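Kaline Robotics Club Bench Guide
Section 4: Setting Up and Running the Jar Pick

The jar pick is the first task every new member runs on the large arm. It is also the qualifying task for the Eltden student meet, so the steps follow the meet rules wherever the two overlap. Read Section 3 (power, brakes and the stop button) before you start. You need two people: an operator at the laptop and a spotter with the stop button in hand.

4.1 What you need

- One jar from the Pesonen kit, lid on and screwed down tight
- The gray square that marks the jar position
- The task program, jar_pick, loaded from the Nerkex folder on the club laptop
- A blank run sheet

Do not bring a jar from home. The grip width in the program is set for the kit jars, and a wider one will stop the fingers short.

4.2 Preparing the table

1. Clear the wood of tools, cups, phones and paper. Nothing stays on the table during a run except the square and the jar.

2. Check that the square lies flat. If a corner has lifted, press it down. If it will not stay down, replace the square and repeat the teaching steps in 4.3, even if the new one looks like it went back in the same place.

3. Wipe the square with a dry cloth. Do not use spray cleaner near the arm.

4. Drive the arm to the park position, with the gripper up and well away from the square. The spotter calls "parked" when it stops.

5. Stand the jar upright on the square, lid up. Set it near the middle and let go. Keep your hands off it once it is placed. 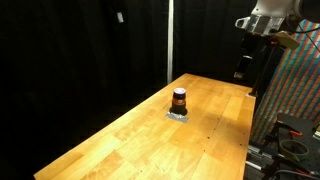

6. Look at the cables along the edge of the table. Each one must hang clear of the arm's path. Move a cable only while the arm is parked and the brakes are on.

7. Check the clamp on the equipment beside the table. It should not move when you push on it by hand. If it does, tighten it and tell the bench lead before going on.

Note: The black curtains stay closed during runs. Open curtains let in window light, and runs made that way can't be compared with the others on the sheet.

4.3 Teaching the positions

The program uses two taught positions, Above and Grip. They are saved on the laptop and normally last from one meeting to the next. Teach them again if the square has been replaced, if the table has been bumped, or if the last group wrote "off center" on the run sheet.

1. Put the arm in guide mode. The spotter keeps a thumb on the stop button the whole time.

2. Hold the arm by the wrist with both hands. Never guide it by the fingers.

3. Bring the gripper over the square and lower it until the fingertips are a little higher than the lid. Turn the wrist until the fingers will come down on opposite sides of the jar. Save this as Above.

4. Lower the gripper slowly. Stop when the fingers are beside the body of the jar and the palm is still clear of the lid. Save this as Grip.

5. Guide the arm back up to Above, then take your hands away. Leave guide mode and wait for the laptop to show Ready.

Caution: The arm can sag slightly when guide mode starts. Do not start guide mode with the fingers already around the jar.

4.4 First run

Run at the slow setting until you have had two clean picks in a row. A clean pick means the jar leaves the square and comes back to it without tipping.

1. The operator says "running" and waits for the spotter to answer "clear."

2. Start jar_pick. The arm moves from park to Above and pauses.

3. During the pause, look at the fingers and the lid from the side of the table. If a finger looks as if it will land on the lid, press Cancel and go back to 4.3. Small errors are easier to judge from the side than from behind the laptop.

4. Press Continue. The arm goes down to Grip and the fingers close.

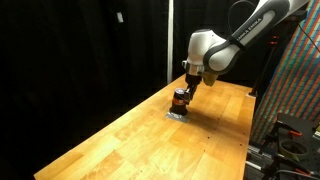

Figure 4-2. Gripper at the jar, with the jar standing on the square.

5. The arm lifts, holds, lowers and opens. Do not reach in during the hold, even if the jar looks crooked.

6. When the arm is back in park, write the result on the run sheet before you touch the jar. Use the codes at the top of the sheet: C for clean, T for tipped, M for missed.

Caution: If the jar slips, let it fall. The operator stops the program and the spotter presses the stop button. Glass is cleaned up only after the arm is parked and the brakes are on.

4.5 If the fingers come down off center

This is the most common fault with new groups. The signs are a finger tapping the lid, the jar sliding across the square as the fingers close, or the jar leaning once it is lifted.

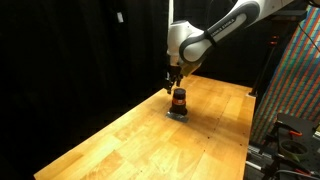

Figure 4-3. Fingers close to the cap. Check the alignment from the side at this height.

Work through the checks in this order and stop at the first one that fixes it.

a. Is the jar near the middle of the square? Park the arm and set it again.

b. Is the right program loaded? The Nerkex folder also holds jar_pick_old, which uses last year's table position.

c. Has the wrist turned? Compare the wrist angle on the laptop with the one written inside the front cover of the run binder. Teach both positions again if they differ.

d. Is the gripper loose? Park the arm, apply the brakes and try to twist the gripper gently by hand. If there is any play, stop for the day and tell the bench lead. Members do not tighten the gripper bolts themselves.

4.6 Scored runs

A scored set is 19 runs at the normal setting, all by the same operator and spotter. You may swap roles between sets but not during one. Place the jar by hand before each run. A canceled run counts as M unless the spotter called the stop for safety, in which case it is run again.

The Thursday group has the table first. Sets still going when the next group arrives may be finished.

4.7 Shutting down

1. Park the arm and apply the brakes.
2. Put the jar back in the Pesonen kit. Leave the square on the table.
3. Close the program and shut down the arm from the laptop. Wait for the screen to say it is safe before switching off at the wall.
4. File the run sheet in the binder, newest on top.

For the two-jar task, go on to Section 5.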